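家用剪刀的保养与收纳记录

2021年6月30日

工具抽屉每半年整理一次,这次轮到剪刀。上一轮整理时只做了分类,没有做保养,五月份裁一块遮光布的时候刀口开始咬布,于是把维护这件事提上了日程。下面是这次的做法,按顺序写,方便下次照着来。

一、先分用途

家里的剪刀按剪切对象分成四组:纸张与快递、布料、厨房、线材与杂项。分组的依据是残留物。胶带会在刃面留下压敏胶,布料留下纤维,厨房剪留下油脂和蛋白质,线材会在刃口造成点状缺口。这四种情况的处理方法不同,混用之后会叠加,清理起来很费时间。

厨房那一组单独放在厨房,不进工具抽屉,本文也不展开。可拆式厨房剪每次用完拆开洗、擦干、再合上,没有别的要讲。

二、清洁

除胶用异丙醇,浓度高一些的挥发快,不容易在轴孔里积水。棉片沾湿后从刃根往刃尖擦,方向固定,不来回蹭。顽固的胶先敷两分钟再擦。以前用过风油精和食用油除胶,都能化开,但油膜需要二次清理,步骤反而多,现在不用了。

有几点要注意:

异丙醇不要长时间接触手柄。手柄上的软胶多数是包胶成型,溶剂泡久了会发黏、发白。擦刃面的时候手柄朝上,液体就不会往手柄方向流。

附近不要有明火,窗户开着。

纤维和线头先用镊子夹,再用硬毛刷扫。直接用湿棉片擦,纤维会被推进两片刀刃之间,卡在轴的位置,越擦越紧。轴附近最容易积纤维,因为那里两片刃始终贴着,开合时会把碎屑往里带。检查的时候侧过来对着灯看,深色纤维在深色刃面上很难发现。

黑色刃面的剪刀多数带涂层,不要用钢丝球和含研磨颗粒的膏体。涂层磨穿以后会露出底材,外观受影响,抗粘性也会下降。我用的是普通超细纤维布。

三、轴的松紧

轴是最值得花时间的地方。很多“剪不动”的剪刀,刃口没有问题,问题出在轴松了:两片刃之间有间隙,薄的材料会被夹进去折弯,剪不断。

判断方法:一手捏住一侧手柄,刀尖朝前,把另一侧手柄拉开到最大后放手。如果活动的那一侧自由落下并完全合拢,轴偏松;完全不动,轴偏紧;落到一半或三分之二处停住,比较合适。这个方法来自裁缝剪,用在办公剪上也成立,只是办公剪自重小,判断的余量要放宽。 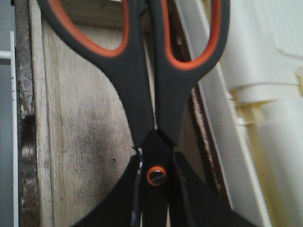 轴上带一字槽,外面一圈橙色,与手柄内圈同色。

带槽的轴可以尝试用螺丝刀调。批头宽度要和槽的长度接近,批头太窄容易滑出来划伤刃面,也会把槽口拧豁。每次转动不超过八分之一圈,转完开合十次再做一遍落下测试。不要一次拧到位,螺纹有回弹,拧完立刻测的结果和开合几次之后的结果常常不一样。

如果轴是铆接的,没有槽,或者槽只是装饰、拧不动,就不要硬来。铆接轴松了可以垫在铁砧上轻敲铆头收紧,但力度很难控制,敲过头就彻底开合不了。便宜的剪刀到这一步直接降级到杂项组,用来剪扎带和泡沫板。

轴的垫圈也要看一眼。塑料垫圈老化后会变薄,表现是反复拧紧、反复变松。这种情况拧螺丝解决不了,得换垫圈,而多数办公剪没有单独的配件可买。

四、润滑

用的是Sitari的缝纫机油,小瓶带针头。在轴的两侧各点一滴,开合二十次,让油进到两片刃之间,再用干布把挤出来的油擦掉。之后剪几下废纸,直到纸上没有油印。

布料组的剪刀最后多一道:剪一块白色废棉布,看切口有没有发黄发灰。有颜色就继续剪,直到干净。这一步省不得,油印上了浅色面料基本洗不掉。

不推荐用除锈松动类喷剂代替机油。这类产品以溶剂为主,喷完当时很顺滑,挥发之后留下的油膜很薄,过几周又涩了,还会把手柄内侧弄得滑腻。

五、刃口

刃口的处理分两档。

轻微发钝的,用细砂纸剪条。砂纸用800目,对折,砂面朝外,从刃根到刃尖完整剪八到十刀。这样做主要是去掉刃口上的毛刺,谈不上真正的开刃。做完用湿棉片擦掉砂粒,再重新上一次油。

有缺口或者明显变钝的,用Plillora的双面油石,一面800目,一面1000目。先拆开两片刃,只磨外侧的斜面,内侧平面不磨。内侧平面一旦磨出弧度,两片刃的贴合就没了,这把剪刀基本报废。斜面的角度沿用原来的,用记号笔在斜面上涂一层,磨两下看颜色在哪里被磨掉,角度对不对一目了然。800目去缺口,1000目收细,最后在内侧平面贴着石面轻拉一下去毛刺,只拉一下。

不能拆的剪刀张到最大也可以磨,刃根附近磨不到,问题不大,平时剪东西用得最多的是中段。

带涂层的刃不建议上油石。斜面磨过以后涂层就没有了,剪胶带会比原来粘。这次带涂层的只做了清洁和上油,没有磨。

锯齿刃和微齿刃不要自己磨,齿形磨平后连鱼线都夹不住。

六、手柄

手柄的清洁用中性洗洁精加温水,拧干的布擦,不要整把泡水。双色手柄的内圈软胶和外壳之间有一条接缝,汗渍和灰都积在这里,用旧牙刷横着刷比顺着刷有效。刷完用干布沿接缝按一遍,把水吸出来。

浅色和亮色的内圈脏得明显,好处是能看出来什么时候该洗。深色外壳则相反,手感发黏了才会注意到。

手柄如果已经发黏,那是软胶降解,洗不好。酒精擦完能维持几天,之后照旧。裁缝剪值得换手柄或者缠一层布胶带,办公剪直接换新的。

七、收纳

原来的做法是全部平放在一个抽屉里,问题有两个:刃尖互相碰,拿的时候要翻。这次改成竖插。

抽屉深度不够竖插,于是用了Pirihi的桌面收纳筒,放在工作台左侧靠墙。筒内高95毫米,剪刀插进去以后手柄整个露在外面,靠手柄颜色就能认出是哪一把。筒底垫了一层软木片,裁成圆形,刃尖碰到软木不会崩,也能吸掉多余的机油。软木片脏了直接换,成本可以忽略。

布料组不进收纳筒,单独放在Orna的布卷里,和划粉、拆线器放在一起。这样做主要是防止顺手拿去拆快递。布卷每格宽38毫米,放得下中号裁缝剪的刃部,手柄在外面用搭扣固定。大号裁缝剪放不进去,用纸板折了一个刀鞘,封口处订了两颗订书钉。

收纳的位置也做了区分:快递剪挂在玄关,刃口朝下,带尖端护套;纸张剪在工作台;线材剪归到电工工具盒。每个位置只放一把,多出来的擦油后用防锈纸包好,进储物箱。

潮湿季节在布卷里放一小包硅胶干燥剂,变色以后换掉。防锈纸不要和硅胶放在同一个袋子里,气相防锈纸靠挥发成分起作用,硅胶会把它吸掉。这个错误我犯过,当时拆开袋子,刃根已经有一小片浮锈,用橡皮擦加机油擦掉了,没有留坑。

八、周期

目前定的周期如下,先执行一轮再调整。

快递剪:每月除胶一次,不上油,油会让胶带残屑粘得更牢。
纸张剪:每季度清洁、上油。
布料剪:每次用完扫纤维,每季度检查轴的松紧。
线材剪:半年检查一次缺口,有缺口再磨。

标签用的是窄标签带,贴在收纳筒的外壁,只写用途和上次保养的月份。贴在手柄上试过,手心出汗之后边角会翘起来,已经全部撕掉。

剩下没处理的还有一把花边剪和一把左手剪。花边剪的齿需要成对研磨,手头没有合适的工具,暂时只上了油。左手剪的轴偏紧,松了八分之一圈之后还是涩,可能是里面有旧油固化,下次拆开用异丙醇洗过再看。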